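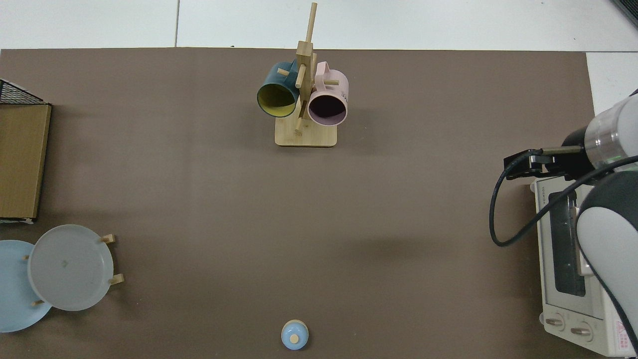 Most of what I wanted from the visit to Marnari was their written rules, so I'll start with those. The lab works on household tasks, and its rulebook runs to four pages. Bernadette Kapoor, who showed us through the main room, handed out copies before we saw any equipment. Page one covers how a table is set up before a session. Every object has a home position, and the open space in the middle is kept clear for the work. The mug tree goes toward the far side of the table, the plates stand upright in their rack in the near left corner, and the toaster oven sits on the right. An arm that is waiting keeps its gripper fingers closed. The rule gives a clearance over any appliance, but the number is being revised, so I won't quote it.

Our group was small, mostly people from shops that are writing procedures of their own. I came for Gelach, where we have a draft that has been stuck since spring.

Cables and reach

Page two was the useful one for me. The cable at the gripper has to have enough slack for the full turn of the wrist, and the operator checks that by hand before power goes on. Desmond Abernathy asked why they don't clip it down along the arm. Kapoor said they tried that and kept replacing connectors. The loop stays, and the rule now says where it may hang and where it may not.

With two arms on one table, each has its own side and the middle is shared. Only one arm may enter the shared part at a time unless the task sheet says otherwise. The sheet also has to name whatever a gripper will hold, down to small things like a capped marker. Markers stay capped and point down toward the table when they are near the mugs. 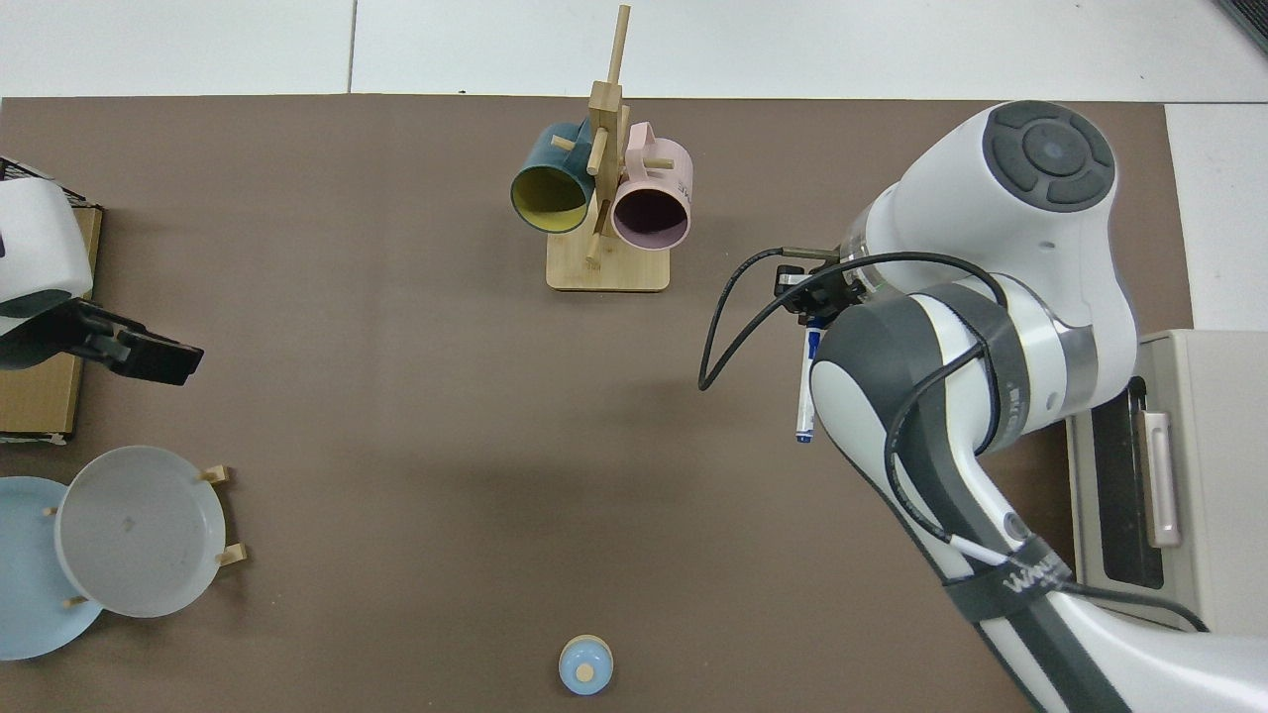
Records

Each session gets a log number, and the log for this table was at 348. An entry lists the operator, the task sheet and any stop, including stops that turned out to be nothing. Filippos Xenos keeps the logs and was frank about the gaps. Entries before 259 used an older form with no box for the cause of a stop, and he doesn't plan to go back and fill them in.

I asked for a blank copy of the form and got one. Our own draft goes back to Anika Castellanos with the cable rule and the shared-area rule added — the rest of it needs another look in July.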